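第七章 装箱单、说明书与其他无人阅读的文体

学习目标

读完本章,你应当能够:
说出随货文件的主要种类,以及它们各自写给谁看;
解释“声明性文本”与“指导性文本”的区别;
为一件普通商品起草一份装箱单,并让收货的人在站着的时候就能读完;
在被要求“再加一条注意事项”时,懂得先问一句为什么。

7.1 一种没有读者的写作

前六章讨论的文体,多少都有人盼着读。报告有上司等着,信函有收信人等着,就连会议纪要也有缺席的人等着看自己被分派了什么活。本章讨论的文体没有这份福气。它被折好,塞进盒子,跟着商品走完全程,到达目的地以后和干燥剂一道进了垃圾桶。

然而它的产量惊人。一家中等规模的制造商,一年里印出的随货文件往往比它所有的广告、年报和新闻稿加起来还多。写这些文件的人通常没有受过写作训练,他们是工程师、仓库主管、法务助理,偶尔是老板的外甥。文件写成什么样,全看这几位当天下午谁最有空。

一九九〇年代,文具批发商莫尔图斯(Moltus)做过一件在业内流传颇久的事。公司的文书主管奥达·韦斯特贝里(Oda Westerberg)在订书机说明书的第三页印了一行小字:凡读到此处者,可来信领取一盒订书针。那一批说明书寄出后,公司收到了三封来信,其中一封是印刷厂的校对寄来的,另一封询问第二页到哪里去了。

韦斯特贝里后来在给同事的便函里写道:“我们不必因此写得更差。”这句话值得抄在本章的开头,虽然我们把它放在了这里。

7.2 随货文件的家谱

随货文件常被笼统地叫作“说明书”,这是外行的叫法。细分起来,一只普通的纸盒里可能同时住着好几代亲戚。

最年长的是装箱单。它的祖先是船运时代的货物清单,职责只有一个:告诉开箱的人里面应该有什么。请注意“应该”二字。装箱单从不保证里面真有什么,它只提供一个可供争论的依据。一份好的装箱单短得像菜市场的购物条,一份坏的装箱单会把同一根线写成“连接线”“数据线”和“线材(一)”,让收货人以为自己少收了两根。

其次是使用说明。它的语气介于老师和邻居之间,以动词开头,按步骤推进。使用说明最常见的毛病是从读者已经会的地方讲起,讲到读者不会的地方就戛然而止。第八章会专门处理这个问题,此处先记下一个例子:某品牌台灯的说明用了半页教人辨认插头,关于灯臂上那个旋钮则只有一句“请按需要调节”。

再次是保修卡。保修卡是一份合同,打扮成贺卡的样子。它先祝贺你购得本品,随后逐条说明在哪些情形下这份祝贺不再有效。

最年轻也最兴旺的一支是合规声明,包括各种标志、表格和有害物质清单。它的读者是监管机构,监管机构却很少拆盒子。于是它成了本书所见最纯粹的写作:格式严谨,措辞无可挑剔,写作者与读者从未谋面,彼此都很满意。

7.3 声明与指导

把上面几位亲戚分成两类,事情会清楚许多。

声明性文本的作用在于“已经说过”。它不要求读者做任何事,只要求日后有人追究时,能够证明纸上有这么一行。指导性文本则要求读者动手,读者做对了,它才算写成。

麻烦在于两者常常混排。法务部门喜欢把声明写成指导的样子(“请勿将本品置于口中”),工程部门又喜欢把指导写成声明的样子(“电池仓盖为滑动式结构”)。前一句显得好像真有人要照办,后一句读完以后,读者仍然不知道该往哪边推。

试比较下面两种写法:

甲:本产品电池仓位于底部,仓盖为滑动式结构,适用规格见附表。
乙:翻到底面,按住箭头,向外推开盖子。

甲是工程师对产品的回忆,乙是给人看的。学生在练习中几乎人人都能认出乙更好,轮到自己写时又几乎人人写成甲。教师不必为此灰心,编写本书的几位作者也是这样过来的。

7.4 案例:恩斯特伦办公用品的三次改版

恩斯特伦(Engström)是一家向学校和小公司供应鼠标、键盘、计算器的办公用品商。二〇一〇年代中期,公司的退货里有一类格外恼人:东西没坏,客户说“不会用”或者“少了配件”。经办此事的是肯吉·阿伯内西(Kenji Abernathy),他的正式职务是物流协调,写作经验限于仓库门口的告示。

第一次改版,阿伯内西认为文件太短。他把原来的单页扩成一本小册子,添了目录、前言和一封总经理致用户的信。退货没有减少,盒子倒是盖不严了。

第二次改版,他认为文件太长,于是把全部内容压缩到一张纸上,字号随之缩小。顾问安布罗斯·霍伦施泰因(Ambros Hollenstein)收到样稿后回信称赞版面紧凑,并询问是否附送放大镜。

第三次改版,阿伯内西做了一件前两次都没有做的事:他到克利斯索普(Clisthorpe)的一所学校里坐了一个下午,看人拆箱。他发现拆箱的人第一眼找的是实物,第二眼找的还是实物,直到发觉有什么地方不对,才会去看那张纸,而且只看离手最近的那一面。

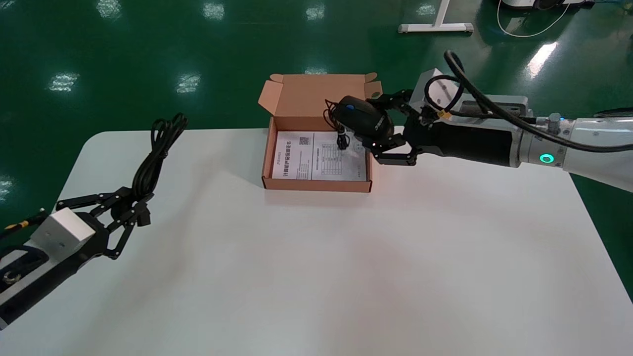 这个下午之后,阿伯内西放弃了“用户会从头读起”的假定。他把装箱单挪到朝上的一面,左侧写清楚三件事,右侧留给表格;总经理的信被移到公司网站,据说在那里过得也很安静。凡是法务要求保留而用户用不上的条文,一律印到背面,字数一个不减,位置不再抢先。法务部门的图娃·努丁(Tuva Nordin)看过以后只提了一条意见,要求把“背面”改成“反面”,双方为此又通了四封邮件。

改版后的效果,公司内部说法不一。物流部门认为“少了配件”的来电明显稀了,客服部门则认为那段时间正好赶上学校放假。我们倾向于相信双方各对一半。对本章来说,要紧的是阿伯内西的办法:先看纸在什么时候被拿起来,再决定纸上写什么。

7.5 关于“再加一条”

随货文件有一种自然生长的倾向。每出一次事故,就多一条注意事项;每换一任主管,就多一条“温馨提示”。从来没有人因为多加了一条而受处分,因删掉一条而受处分的倒是有过。因此文件只增不减,像老房子里的电线。

恩克鲁玛·伊萨哈库(Nkrumah Issahaku)在斯凯杜拉德(Skedurard)家电公司整理旧文件时,曾在一份电水壶说明书里找出 60 条注意事项。他逐条追问来历,有 30 条找不到任何人记得是谁加的,还有一条是从电熨斗的说明书里抄来的,要求用户“熨烫前先清空口袋”。这一条在水壶说明书里安然度过了许多年,没有收到过一次投诉。

伊萨哈库给每一条都补了一张小卡片,写明提出人、提出日期和所要防止的事情。填不满卡片的条目,下次重印时撤下。这个办法谈不上高明,胜在让加条目的人多花十分钟。肯花这十分钟的人,加的通常是该加的。

练习

一、从家中找一份尚未丢弃的随货文件,标出其中的声明性文字与指导性文字。如果找不到,请说明最近一份是什么时候丢的,丢之前读到了哪里。

二、把下面这句话改写成指导性文本,不得超过二十个字:“本设备之电源开关设于机身右侧,长按可实现开启功能。”

三、为一盒十二支装的铅笔写一份装箱单。写完后请同学站着读,记下他坐下来的时间。

四、假设你的主管要求在铅笔的装箱单里加上“请勿食用”。起草一封不超过 200 字的回信,语气须保证你下周仍在该公司任职。

下一节从装箱单的第一行写起,也就是品名。品名看似最容易,恩斯特伦为它开过的会却最多。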